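I've been refinishing tabletops in my garage since March, and the question I get most is how to put an oil finish on a plain wood table without ending up with a sticky mess. So this is my way of doing it. It's slow, but it's easy, and you don't need much stuff!

## What you need

- A can of Mernex table oil (the clear one, I don't like what the tinted one does to pale wood)
- Sandpaper in 120 and 200 grit
- 4 old cotton T-shirts, cut into rags
- A soft brush or a vacuum with a brush head
- Gloves

## Sanding

Take everything off the table and wipe it down with a barely damp rag. Let it dry all the way, which in my garage means overnight. Then sand with the 120, always going along the grain. If you go across it you get little scratches that look fine now and look awful the second the oil hits them (ask me how I know).

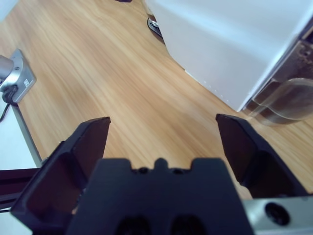

Once the whole top feels even under your palm, switch to the 200 and go over it again with hardly any pressure. I use a cheap Koppel sanding block for this, and for the edges I just fold the paper and use my fingers. Vacuum up the dust, wipe, wait a bit, wipe again.

## Oiling

Pour a small puddle in the middle and spread it out with a rag. You want the wood to look wet all over but with no pools. Set a timer for 6 minutes and go get a coffee, then wipe off every bit that hasn't soaked in. I mean really wipe, with a clean rag, like you're trying to take it all back off. Sticky tables nearly always come from people skipping this part.

Wait a day and do it again. I do 2 coats on a desk and 4 on anything people eat at. Between coats I give it a super light rub with the used 200 paper, just enough to knock down any fuzz.

One serious thing: oily rags can catch fire by themselves if you leave them in a heap. Spread mine out flat is what I do, outside and on concrete, until they're stiff and dry. Check your can for how to get rid of them.

## Living with it

Go easy on the table for the first couple of weeks. No hot pans, no wet dishcloths left sitting overnight. For everyday cleaning, a damp cloth and a dry one after it is plenty.
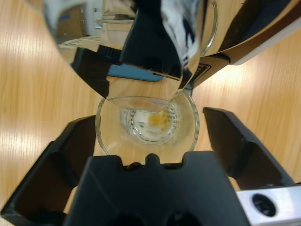
*Clear glass cup on a pale wood tabletop.*

If you do get a ring, try rubbing a dab of oil into it before you reach for the sandpaper. I tried the Brornex wax sticks for this too and they left a dull patch I had to sand out, so I'm back to plain oil. A fresh coat once a year keeps mine happy, and I do the underside whenever I remember.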